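# Evaluation of the Flemeris Hand-held Gripper Kit

**Project report, Robotics and Automation module, Rernton College**

March 17, 2024

## 1. Purpose

The department asked for a review of the Flemeris kit before deciding on a wider purchase. The kit is a gripper carried in the hand, with a camera that records each task as it is done. The recordings are later used to teach a robot arm the same movements. The kit was judged on handling, on the quality of its recordings and on the support given by the supplier, Smadi.

## 2. Method

A total of 445 recordings were made in ordinary homes. Each operator received 11 minutes of instruction and then worked from a printed task card. The tasks dealt with household goods, clothing and small personal items.

The small items were the main interest of the project. Rings and bangles were to be put away in a tin on a bed, where the surface gives under pressure and a patterned cover makes a small object hard to pick out.
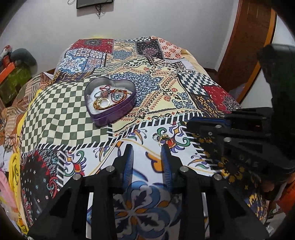 Operators were told to approach slowly and to keep both finger pads in view until the item was held. A recording was rejected if the item left the view before the grip was closed - a rule taken from the Lullovari guide used in last year's project.

## 3. Findings

Handling was good. Most operators were at ease with the gripper after 10 attempts, although longer sessions caused some wrist strain. The ridged pads held bangles well. Thin rings were harder, and several operators pressed into the bedding in order to get beneath them.

The software supplied with the kit was less satisfactory. Files had to be renamed by hand, and the manual does not explain the error codes. Smadi answered written questions promptly but could not say when a new version would be issued.

## 4. Cost and recommendation

The quoted price is £700 for each kit, with spare pads charged separately. The project group recommends the purchase of one further kit, with a second review in June once the naming of files has been corrected.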